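We use cookies to remember your settings and count visits. Accept all | Manage choices

Two hundred goes at the same beige lump

I've been promising an update on the Hemstead project for ages, so I've made a very large tea and am finally writing it. When I last posted I had a simulator that mostly ran and a grand plan to teach a gripper to pick up awkward shapes. Since then I've mostly been sitting in my back room with a controller in my lap, driving a pretend robot at a pretend object over and over again, until my thumbs hurt.

If you missed the earlier posts: the idea is that I do the job by hand lots of times, the program records what the gripper saw and what I told it to do, and then the learning bit tries to copy me. Each go is called a demonstration. I wanted 200 for the first object and I'd guessed it would take an evening (ha!). It took most of August.

The first 70 went in the bin. All of them. I'd started every single one from the same spot, with the object turned the same way, because that was quick and I was getting rather good at it. I trained on them anyway, out of impatience, and the thing that came out could only work from that exact spot. Turn the object a little and it sailed off to where the object used to be. Fair enough, it had copied me perfectly!

So now the start gets shuffled each time, and the view gets shuffled too. Some views are nice and roomy and some are so close in that I have to think hard about which way is up. I do those ones slowly.

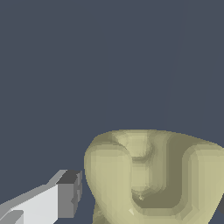 Coming in from the left, with a thin gap still to close before the fingertip meets the side.

I call that shape Hikolero, and please don't ask me why, it was late. It's all rounded lobes with a U-shaped channel sunk between them, and I like it because there are so many wrong places to grab. Go for the rim and the fingers slide off the curve. Go for the channel and you can get in beautifully and then not get out again. I've settled on the side of a lobe, roughly halfway up, and I try to stick to that, as mixing three different grabs in one batch gave me a muddled gripper that dithered.

Dithering is the other thing I've had to train out of myself. When I stop to scratch my nose the recorder carries on, and you get a lovely long stretch of a gripper hanging about doing nothing, which the program then learns as part of the job. I went back through the lot and trimmed 27 of them. Boring work, but the next run was a lot less sleepy.

I've kept the near misses, by the way, as long as I recovered. Those seem to be worth more than the tidy ones.

Next up is a second shape, Boltatside, which is flatter and much meaner. The folder stands at 527 recordings if you include all the rubbish. I need to rename the files before I do anything else.

3 comments

mugandspanner: Did you shuffle the lighting as well or only the angle? I forgot and had to start over.

Hemstead blog author: Only the angle so far! Lighting is on the list, somewhere under the file names.

pondweed: My thumbs ache just reading this. Looking forward to the flat one.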